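Search this board Go Advanced

Group Practice > Children's sessions > Script length for ages 6 to 8

Last updated: August

**finlay_l**
I run the after-school relaxation block at Jostcombe. 20 children, ages 6 to 8, one room, mats on the floor. The body scan script I inherited is 747 words. Read at 85 words a minute it comes out a little under nine minutes with no pauses at all. With pauses it goes past twelve. By the time I get to the shoulders, half the room is rolling over. I want to cut it but keep the order (feet, legs, belly, hands, shoulders, face). Has anyone shortened a scan like this without losing the settling effect at the end?

**dgalanis**
Cut by region, then by sentence. Most inherited scripts repeat the instruction three times per body part: notice it, soften it, thank it. For this age keep notice and soften. I dropped the thanking lines completely and no child has asked for them back.

Your reading speed looks fine. If you go slower than that with younger ones the gaps stop reading as pauses and they think you've finished.

**kmciver**
I disagree on the thanking lines. They're the only part of the scan that touches on how the child feels about their body. If the block is meant to build confidence as well as calm, that's the content. The softening lines are relaxation technique and could be swapped for a breath count.

**dgalanis**
Then put it in a separate exercise, done sitting up, eyes open, with talking. Self-image material delivered to a child who is lying down and half asleep is not retained. I would sooner have a short scan that works and a five-minute sharing circle after it.

**kmciver**
"Not retained" based on what? I ask mine the next week and a good number can repeat the hands line word for word.

**finlay_l**
Both useful. For what it's worth the thanking lines are where the giggling starts, mostly at "thank you, belly."

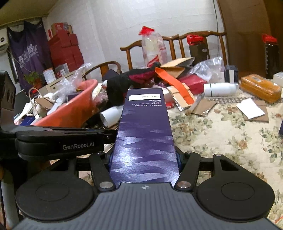
Purple box with the wavy print

I've crossed out the second mention of each region so far. That got rid of less than I expected. A lot of the length is in the opening, where the reader describes a meadow in detail before anyone has been asked to notice anything.

**jeanie_b**
The meadow is from the older Rornano handout. It was written for adults. Children that age start building their own meadow and then the scan interrupts it. Replace it with one sentence about the floor holding them up. It's physically true and they can check it.

Also consider where you stand. If you read from the door end, the far row hears a different session from the near row.

**innesj**
Agree with jeanie_b on the opening. Here is the cutting order I use. It assumes a printed script and a pencil.

1. Read the whole thing aloud alone and time it with pauses in. Write the time at the top. Silent reading gives a useless number.

2. Mark every sentence that has no verb the child can carry out. "Feel your heels" stays. "Your heels are two small stones in the sun" goes, unless it's the only image in that region.

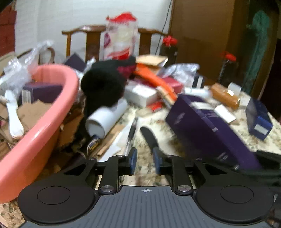
3. Fix the pauses in breaths, your own, and write the count in the margin. Two breaths after each region, four after the face. Pauses in seconds drift once the room gets noisy.

4. Rewrite the ending last. It needs a clear instruction to move fingers, then toes, then roll to one side. Do not end on a question.

5. Time it again. If it's still over seven minutes, drop a region. Hands and belly carry most of it.

**kmciver**
Step 2 would take out every thanking line, so we're back where we started.

**innesj**
"Thank your hands" has a verb in it. It passes.

**dgalanis**
It's a verb they can't carry out in any observable way. But fine, hands only, once.

**finlay_l**
Tried a version with the floor sentence, steps 1 to 4, and one thanking line on the hands. Six minutes forty with pauses. Two children got up, both during the legs, both went back to their mats. I haven't dropped a region. I'm going to run the same text for a month before changing anything else, otherwise I can't tell which edit did what.

**kmciver**
A month is sensible. Please post the hands line when you've settled on wording.

Reader comments

Tess at Hutchins: Does the breath-count method hold up with two adults reading alternate regions? Ours breathe at very different rates.

oldmat: Pick one reader. Alternating voices makes them open their eyes.

R. Kustance: We do the scan seated in chairs, no mats available. Feet and hands only, under four minutes. Legs never worked seated.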